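Suvari
28/10/2025

1/ Notes on folding microfiber towels, after going through 39 of them for the shared office. Short version – fold size matters more than fold style.

2/ Terry microfiber holds its shape badly. A flat fold in quarters opens up again as soon as it is moved. Folding in thirds lengthwise, then in half, keeps the raw edges inside and the stack square.
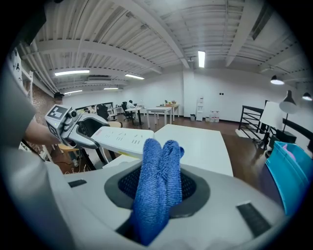 3/ Blue is for desks and tables. Gaëtan Aubert wanted a second color for the kitchen corner and he will get one in February, when the Plelora order comes in. Until then kitchen cloths have a stitched corner.

4/ Wash at 39 °C, no fabric softener. Softener coats the fibers and the towel then pushes water around. Dry on low. Lint from cotton sticks to terry and does not come off in the next wash, so keep the loads separate.

5/ Small items next. Nadège Lemaire asked for one bin per desk, 21 items at most. I would go lower, but the limit is at least easy to check.

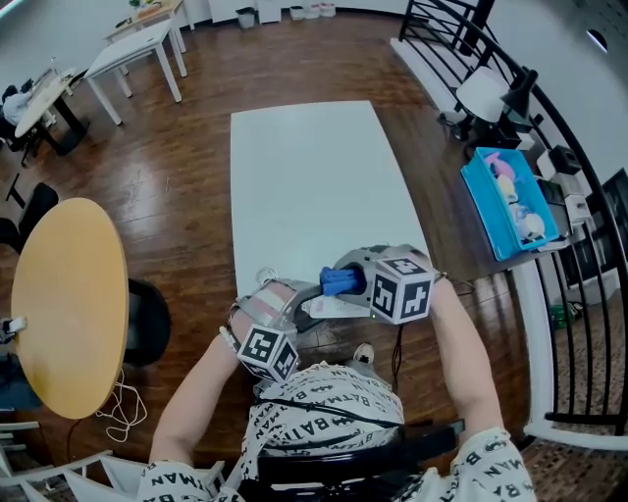 6/ Sort on the floor if you have the space. A desk fills up after a few minutes and things start getting stacked. Lay down something flat and pale first – small parts are easier to find against it than on wood grain.

7/ Bins: open top, plastic, no lid. Lids end up under the desk. Label the short side, as that is the side you see on a shelf.

8/ Cables are a separate job. Coil, one tie each, 5 to a bag. Don't mix them with the small items or you will be sorting both again.

9/ Remaining: the Barkoveck shelf and 7 towels with frayed hems. Those go to the rag box.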